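Search this journal Enter keyword or author Go

December 1, 2019
Judite Loureiro and Clem Harawira

4. What the audience does with its hands

4.1 Clapping as a problem of timing

Critics who write about dance tend to treat applause as weather. It is mentioned when it is unusually heavy and otherwise ignored. We took the opposite view and spent most of August sitting in the side seats at the Mudgway, a former grain exchange that now hosts touring dance, listening to people decide when to clap.

The work on the bill was Ritlow, a piece in five sections by Kalkidan Mekonnen, performed without an intermission and with a silence between each section and the next. Mekonnen did not want applause in the silences. The printed program said so, in italics, on a page that most of the audience seems to have used for fanning. We attended 12 performances and noted, for every silence, whether anyone clapped, where in the house the clapping began, and how it stopped.

It began at nearly every performance, and usually in the balcony. The balcony at the Mudgway is steep and a little cheaper, and the people in it cannot see the front rows frowning. A single pair of hands would start up, a few neighbors would join out of loyalty, and the whole thing would die away in a manner familiar to anyone who has waved at a stranger by mistake. On 8 nights it was over before the dancers had changed position. On the others it spread to the floor, where it took on a more confident sound and could not be stopped by anything short of the next section.

We had expected the regulars to be better behaved. They were not. Beverley Sheehan, who has held the same seat for 20 years and agreed to be interviewed at some length, told us that she had read the note and disagreed with it. "If a person jumps like that I'm going to say thank you," she said. "She can put it in italics all she likes."

4.2 The dancers' account

The company was less bothered than its choreographer. Fletcher Kereama, who dances the long solo in the third section, said he found an interrupted silence easier to stand in than an empty one. In an empty silence he became aware of his own breathing, and then of the fact that other people were aware of it – a chain of thought he described as having no good end. A little clapping gave him something to ignore.

Mekonnen, for her part, changed nothing in the dance and one thing in the lighting. From the sixth performance on, the stage was held at half brightness through each silence in place of going fully dark. She reasoned that people clap at darkness out of habit, much as they stand up when a plane stops moving. The early clapping did become shorter after this, though our sample is small and the weather had also turned cooler, which may have discouraged effort of any kind. 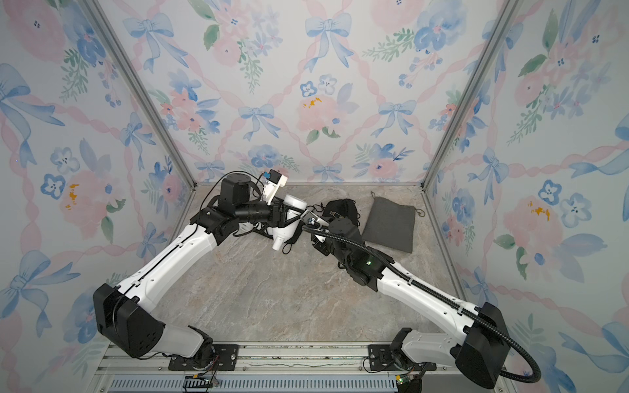 Figure 4. Two robot arms against floral wallpaper.

There remains the matter of the final applause, which everyone agreed was permitted and which caused more trouble than the rest. Having been scolded by the program for an hour, the audience did not trust the ending when it came. The last section of Ritlow closes with the dancers seated, facing away, and they stay that way for a good while. On two nights the house sat with them, silent and obedient, until a cough in the stalls was taken as a signal and the clapping broke out all at once. Kereama thought these were the best endings of the run. Mekonnen thought they were too long.

We are inclined to side with the cough. An audience wants permission, and it will accept it from almost any source: a lighting cue, a neighbor, a dropped set of keys. The written note was the weakest of these, perhaps for the simple reason that it had to be read with the house lights up, when there was still a coat to fold and a friend to talk to. Section 5 takes up the seating plan, and asks whether moving the loudest clappers downstairs would improve matters or only make them easier to hear.

Contact the editors Copyright the authors Back to top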